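Right, I went to the open day at Masden's robot lab in Brurnar and I have thoughts. Thread, sorry in advance

1/ Got there for the first slot and there was already a queue out the door. 15 of us per group, lanyards, a squash and biscuits table (good biscuits!). If you go in March, book early.

2/ First stop was a big talk about warehouses which I mostly spent trying to find the loo. Then they took us through to the arms and I woke right up.

3/ The one I liked best works at a plain white table with toy food on it. Slice of bread, slice of pizza with olives on. I could have stood there all day, and my feet will tell you I nearly did.

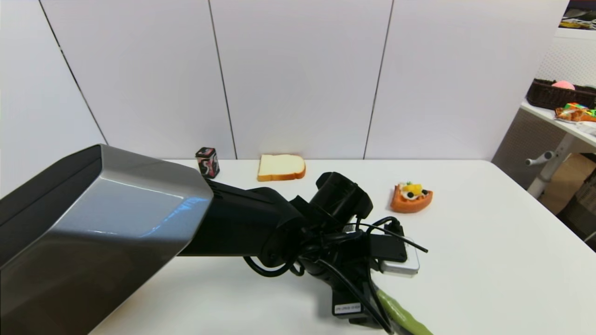

4/ What got me was how many cables there are round the wrist. In films it's all smooth and shiny and in real life it looks like the back of my telly. Lovely soft green fingers though, I wanted to give one a squeeze (not allowed, I asked).

5/ They said they'd done 1,000 practice goes on the Fontana project before letting the public in. I can't park my car after 35 years of practice so fair play.

6/ A little girl in our group asked if it ever gets hungry and the guide had to have a proper think. Best question of the day by miles.

7/ Moans: too warm, not enough chairs, and the gift shop wanted £6 for a pencil with a robot on the end. Yes I bought one. No I'm not sharing.

8/ They're doing another one over at the Ranelton site next month and I've already put my name down. Anyone fancy it? I'll drive, you can do the parking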